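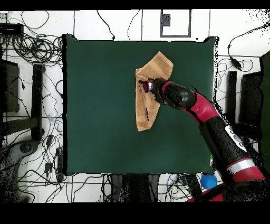

Reporter wrote back overnight that the dryer still stops with 28 minutes on the display, even with a half load of towels, and that cleaning the lint screen made no difference. Reopening the ticket, and I'm glad, because this one is getting really interesting!

Model is the Rikanby heat pump dryer, the version with the Plirau control board. Firmware was updated in April.

Tried so far:
- Power off at the wall, wait, restart. Same stop.
- Timed program instead of sensor program. Runs to the end every time (great clue!).
- Ran it with the drum empty on the sensor program. Stops early, as it should.
- Wiped the two moisture sensor bars with a damp cloth. No change.

So the heater and motor look fine to me, and I'd put my money on the sensor reading. Asked the reporter about fabric softener and yes, they use Rolum sheets in every load. Those can leave a waxy film that plain water won't shift. Suggested white vinegar on a soft cloth, then a full towel load at 400 rpm less spin than usual, so the bars have plenty of moisture to read.

9:40 pm: Reporter did the vinegar wipe. The cloth came away gray, love it. First load went past 28 and finished dry. Second load running now.

Status: waiting on reporter

Recent tickets
Lã wool cycle leaves sweaters damp
Rikanby door light stays on
Plirau board beeps after power cut
Water tank full warning, tank empty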